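Setting Up a Pick-and-Place Task in the Sirgate Kitchen Pack

The Kitchen Pack is a paid add-on for the Sirgate simulator. It supplies countertops, tableware and small wooden props, all with collision meshes. These steps cover one task: grasp a block and place it on a plate. They assume the base simulator is installed and a two-finger gripper model is already loaded.

1. Open the pack browser and select Countertop, then Marble Brown. Set the physics step to 500 Hz. The default is lower and lets the fingers sink into the prop.

2. Add one round plate and one wooden prop. Fix the plate to the counter for the first runs and release it once the grasp is stable.

3. Attach the camera to the wrist link, looking past the fingers. Check that both fingertips stay in view when closed.
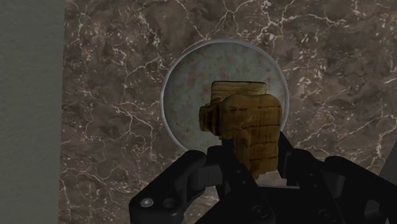
4. Set the grip force to 38 N. Irregular props need contact low on the body, so move the grasp point down before raising the force. If the prop rotates in the grip, increase fingertip friction in small steps.

5. Run the place motion at half speed. Open the fingers only after the contact sensor reports the plate - a timed release will drop the prop early.

6. Save the task and export the log. The exporter writes joint states and camera images to separate folders.

Known issues: in version 2, changing the counter material resets friction to the default. Re-enter the value after each change. Textures are also slow to load the first time.

The license covers 2 workstations. Additional seats are sold through Trendano.

Written by Antonina Horobets. Steps checked by Rostislav Zeman.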